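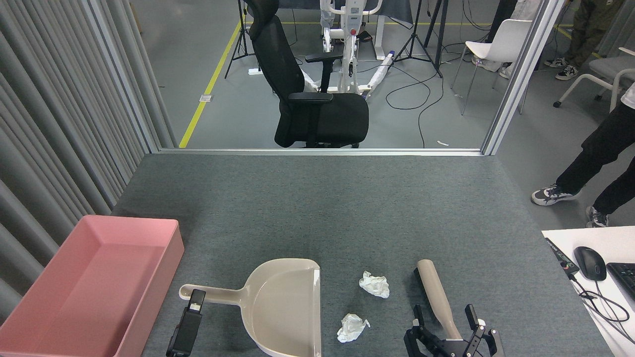
Kehrschaufel, rosa Schale und zwei zerknüllte Papiertücher

Startseite Über mich Haus & Garten Rezepte Archiv Kontakt

Frühjahrsputz, oder: wie ich einmal nur die Schublade aufräumen wollte

April 2025

Ihr Lieben, ich melde mich nach einer viel zu langen Pause zurück, und zwar mit rauen Händen und einem Muskelkater an Stellen, von denen ich gar nicht wusste, dass man sie zum Putzen braucht. Dabei hatte ich mir für dieses Jahr fest vorgenommen, die Sache ruhig anzugehen. Eine Schublade am Tag, mehr nicht, so hatte es mir meine Freundin Efua geraten (liebe Grüße, falls du mitliest!).

Angefangen habe ich mit der untersten in der Küche, der mit den Geschirrtüchern. Beim Herausnehmen fiel mir auf, dass dahinter Krümel lagen, also habe ich den Schrank ein Stück vorgezogen, und wer schon einmal einen Küchenschrank vorgezogen hat, der weiß, wie so ein Nachmittag weitergeht. Am Abend stand die halbe Küche im Flur und wir haben Butterbrote auf der Treppe gegessen. Schön war es trotzdem!

Meine Großmutter hat immer von oben nach unten geputzt und von hinten nach vorn, erst trocken, dann nass. Als Kind fand ich das furchtbar umständlich, inzwischen mache ich es ganz genauso. Erst die Lampen und die Oberkanten der Türen, dann die Regale, dann die Fensterbänke, und der Boden kommt ganz zum Schluss dran. Für die Fenster nehme ich lauwarmes Wasser mit einem kleinen Schuss Spülmittel und reibe mit altem Zeitungspapier nach. Younes von nebenan schwört auf einen Abzieher, aber damit habe ich immer diese Streifen, egal wie ich ihn halte.

Gefunden habe ich auch allerhand: eine Postkarte vom September vor vielen Jahren, drei einzelne Handschuhe, eine Kuchengabel, die ich schon abgeschrieben hatte, und in der Blechdose mit den Nähsachen fast 40 Knöpfe, von denen kein einziger an irgendeine Bluse passt, die ich noch besitze. Weggeworfen habe ich sie natürlich nicht. Mit den Büchern war es ähnlich, da bin ich eine gute Stunde auf dem Teppich sitzen geblieben und habe in einem Gartenbuch gelesen, das ich eigentlich verschenken wollte. Es steht jetzt wieder im Regal.

Was ich mir wirklich merken will fürs nächste Mal: die Vorhänge gleich morgens abnehmen und in die Maschine stecken, dann können sie am Abend noch feucht aufgehängt werden und ziehen sich selber glatt. Und zwischendurch trinken und eine Pause machen, am besten draußen auf der Bank, bei uns blüht gerade die Felsenbirne und die Hummeln sind ganz außer sich.

Offen ist jetzt noch der Keller. Da gehe ich erst nächste Woche ran, wenn meine Schwester kommt und mir mit dem alten Regal hilft. Schreibt mir doch gern in die Kommentare, womit ihr eure Fugen sauber bekommt, ich habe es mit Natron versucht und bin noch nicht so recht zufrieden.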